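电脑肚子里有什么?小朋友,把机箱盖子想成一扇门。门一开,里面像个小城市。今天快快逛一圈!

先找**主板**。一大块板子,绿的最常见,也有黑的蓝的。它是城市的地面,马路也在上面,细细的线,电信号跑来跑去。

再找**处理器**,也叫CPU。电脑的"大脑"。算数、画图、放动画片,都要找它。忙得很。
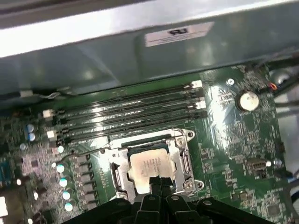
**哈克赛德(Harkside),2020年6月28日**

绿色主板,中间那个方方的银色小盖子,就是处理器的"帽子"。大脑藏在帽子底下。帽子四周一圈金属框,把它压牢,旁边还有一根小拉杆,像门栓。

斜斜的四条黑长条呢?内存插槽。现在空着,没插内存条。两头白色的小东西是卡扣,内存条插进去,咔哒,夹住。

内存干嘛用?好比你的书桌。正在写的作业摊在桌上,拿起来快。桌子大,能摊的就多。关机了,桌子就清空啦,所以作业要记的存盘!

边上还有根细线,带个白插头。线是送电或者送消息的,不能乱拔。

想自己看?三件事:

- 叫大人一起,先关机,拔电源
- 手先摸一下金属机箱,把静电放掉
- 处理器别用手指戳,针脚很细,弯了就麻烦

奥乔亚老师(Montserrat Ochoa)留的小任务:画一座"电脑城",大脑住哪儿,书桌摆哪儿,马路怎么走。颜色随便凃。

下一篇十月见,讲风扇,为什么电脑会呼呼响。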